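The Tevville Workers' Legal Aid Center has filed wage claims on behalf of 300 former employees of the Gresteo packing plant, which closed in December.

The claims cover unpaid overtime and separation pay. Management has been given 20 days to submit its answer to the regional labor office.

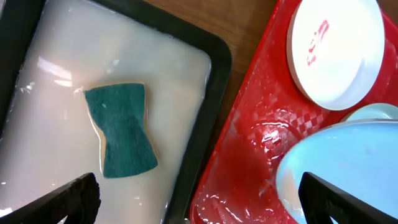

Five workers who signed the first complaint were dismissed before the closure. Their cases will be heard separately - the Center is asking for back pay in full.

Evaristo Sala, counsel for the group, will meet with claimants at the Druvberg union hall at 5 p.m. Please bring pay slips and any written notice received from the company.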